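Gallery: the back table, one afternoon
=======================================

January 15, 2022

Ernő Katona has kept a page of what goes on at the Sivilmont workroom for longer than any of us has been paying rent on it, and he has decided it's my turn. His instructions ran to two lines: keep the captions short, and don't be clever. I've managed the first one, mostly.

It's a gallery for people who like screws. If you came for the view from the roof, Boglárka Pintér has 44 of those, and they're lovely – go and see them. Everyone else, get comfortable.

## Plates and pivots

Flat black plates, a round cap over the pivot, and two silver hex-socket screws showing off against all that black. The cover plate nearer the fingertip makes do with three Phillips heads. Two kinds of driver, then, for one finger, and whoever borrowed the small hex key in October is invited to put it back in the Vincze tin.
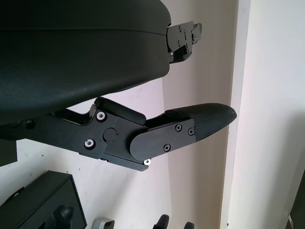
## The tip

The working end gets less respect than the joint and has more to complain about. The wrapping on the lower bar is creased and a bit frayed, and the very end of the pad has chipped away and left a jagged edge. Csaba Antal calls this character. Judit Csizmadia calls it an item on the list, and she's the one who writes the list.

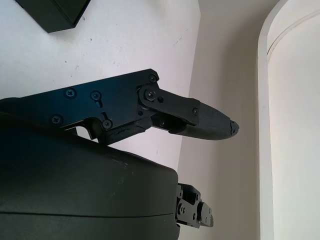 Shalini Yadav would like it sanded smooth and left alone. I'd go for a new one, though I said the same about the kettle and we still have the kettle. Ernő says he'll decide after lunch, without saying which lunch.

Corrections to the captions can go in the notebook by the door. Please sign them this time – the last one just said "wrong," and there were 41 captions on that page.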